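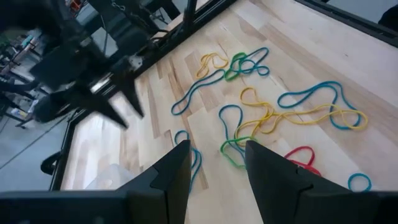 Gummiring

Der Gummiring (auch Haushaltsgummi, Gummiband, regional Gummi oder Gummerl) ist ein ringförmig geschlossenes, dehnbares Band zum Bündeln und Verschließen von Gegenständen. Er besteht meist aus Naturkautschuk, seltener aus synthetischem Kautschuk.

Herstellung

Der Kautschuk wird gereinigt, mit Schwefel, Füllstoffen und Farbpigmenten vermischt und zu einem Schlauch extrudiert. Nach der Vulkanisation wird der Schlauch quer in Ringe geschnitten – der Abstand der Schnitte bestimmt die Breite des Bandes.

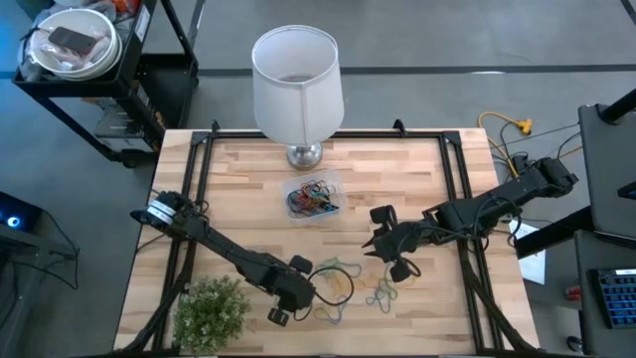 Bunte Gummibänder in einem durchsichtigen Kunststoffbehälter, dahinter eine Tischlampe

Eigenschaften

Wird ein Gummiring rasch gedehnt, erwärmt er sich leicht; beim Entspannen kühlt er ab. Unter Einwirkung von Licht, Ozon und Wärme altert das Material, wird spröde oder klebrig und reißt.

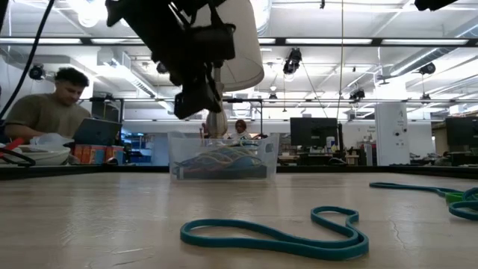

Ringe aus Naturkautschuk können bei Personen mit Latexallergie Hautreaktionen auslösen. Für sie gibt es latexfreie Ausführungen.

Verwendung

Gummiringe dienen in Büro, Haushalt, Gartenbau und Postwesen zum Zusammenhalten von Papier, Beuteln oder Gemüse. Der Hersteller Fevar führt 243 Ausführungen, darunter fast 30 für den Gartenbau. Breite Bänder werden auch zum Fixieren von Werkstücken beim Verleimen benutzt.

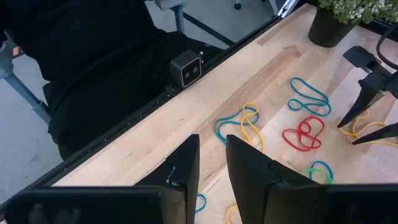 Gummibänder in verschiedenen Farben auf einer Holzplatte

Siehe auch

Gummizug
Einmachring
Vulkanisation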